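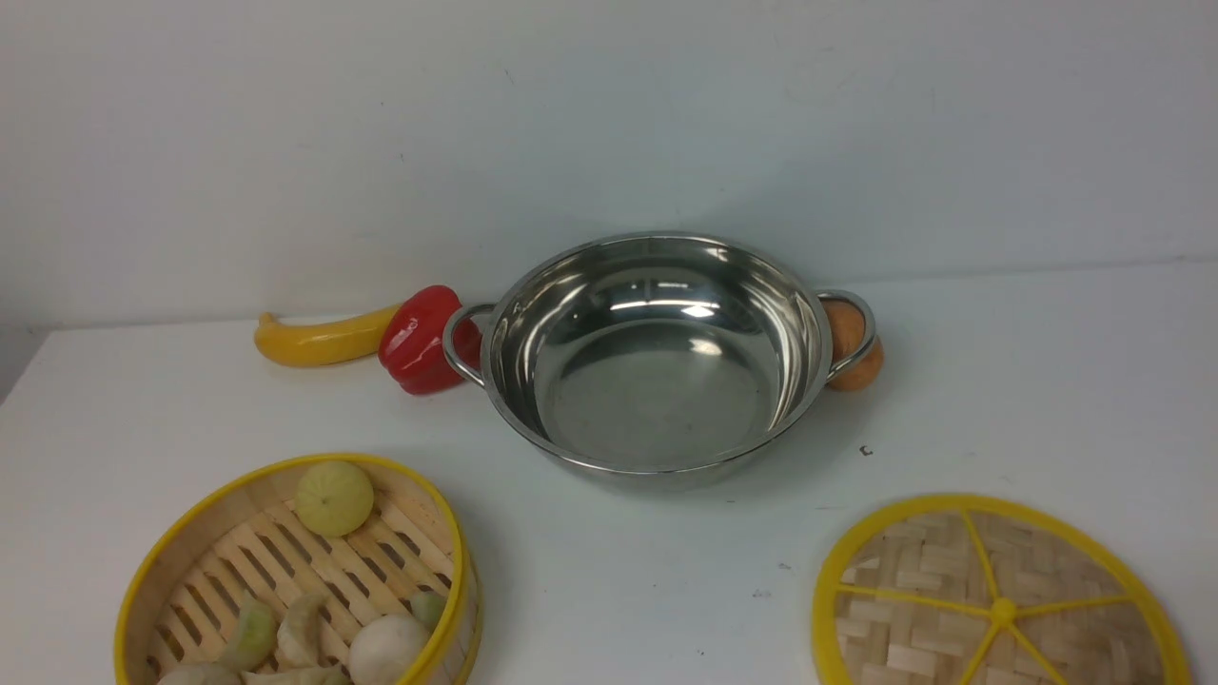

The kitchen table, set with the pot, the steamer and the play food.

Search this site
Enter keywords Go

What should I look at during a robot open day?

I have a place on the open day at Dirance in May. The program says there will be a demonstration of kitchen handling, with a pot, a bamboo steamer and toy food on a white table. The picture is the one they sent with the invitation. There is also a talk in the morning and a walk through the workshop.

I work in a school kitchen office and do the ordering and the rotas. We serve 440 meals a day. My manager wants a one-page report on whether any of this is close to being useful to us. I know nothing about robots and don't want to come back with only "it moved a banana." What should I watch for, and what is fair to ask the people running it? Also, is it worth going to the talk, or should I go straight to the tables?

Posted 2019-01-24 by rota_and_ladle

stillwater_tech

I have been to two of these open days and helped run one at a different place. Go to the tables first. The talk is mostly funding and history, and you can get the slides afterward.

For the table demonstration, watch these:

How long one item takes, from the start of the reach to the hand letting go. Use the clock on your phone. Videos are often sped up, so a live time is worth having.

What happens after a miss. Some systems look again and try a second time. Others stop and wait for a person to reset them. For your report this matters more than whether there was a miss.

Who is doing the deciding. Ask if the arm is running by itself or if an operator is driving it from another desk. Both are common at open days and both are fine to show, but they mean very different things for a kitchen.

Whether the layout can change. In your picture the banana and the pepper are lined up against the wall on one side of the pot and the orange is behind the handle on the other. Ask if you can move the orange to the front and have them run it again. Ask before touching anything. At ours we said yes if the arm was parked.

The orange would be the one I'd watch. The pot handle runs across in front of it, so a hand has to come in from above or go around the metal. The pot is also shiny inside, and reflective metal can confuse a depth camera. Ask them how they deal with that.

The steamer lid is worth a look too. It lies flat on the table, and a wide flat thing is harder to pick up than a ball. If they put the lid back on the basket in the demonstration, note how they get hold of the edge.

On usefulness: toy food doesn't squash, drip or go off, so don't carry any of the numbers over to your own kitchen. I would write down what the robot did and what it was handling, and leave it there.

bvdl

Wear flat shoes. We went to the one at Van Damme and there was no seating at all and the parking was a long walk. They gave us lunch but it ran out early. The robot was OK, a bit slow. I think it did 4 things and then they had to restart it.

old_canteen_hand

I don't agree with skipping the talk. At Dirance the talk is where they tell you what the table work is for, and the people at the tables are often students who only know their own part. It is short. Sit near the door and you will still get to the tables early.

Some questions from the catering side that got me straight answers last time:

Can any part of the hand that touches food be washed down, and with what?
How much room does it need with a person working next to it?
Who fixes it, and how soon do they come?
What does it do if somebody leans across the table?

I asked the cost question as well and was told there was no price because it isn't for sale. That is a usable line for your manager. Ours had read about a product and thought we could order one.

One correction to the first reply. You may not be allowed to move anything. When I went there was tape on the floor and visitors stayed behind it, but the staff would move an item for you if you asked. Take a notebook, since they asked us to keep phones away during the runs.

Related threads
Civumeo visitor day: do you need to book?
Stuketach gripper, cleaning between uses
Writing up a site visit for a manager who wasn't there
Toy food or real food for handling tests
Dirance open day: parking and entrance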